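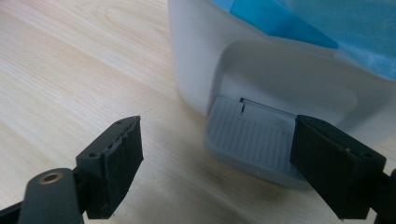 Figure 6.1 Padded fingers open before a ribbed tray.

Chapter 6
Comparing Hand-Held Grippers

A gripper is judged by the work it can do on ordinary objects. This chapter sets out a method for comparing two finger designs, the Gendivo and the Flidley, over 24 tabletop tasks. Readers should have completed the mounting exercises in Chapter 5.

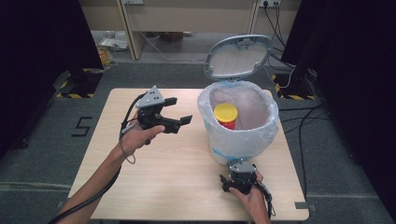

Page last revised: May

Figure 6.2 Two grippers in use at a lined bin.

6.1 Terms of Comparison
Each task is repeated 20 times with each design. A trial is scored on grasp, transfer and release, and the three scores are recorded separately. Pad wear is noted after some 900 grasps. Tasks that require both hands are treated in Section 6.4.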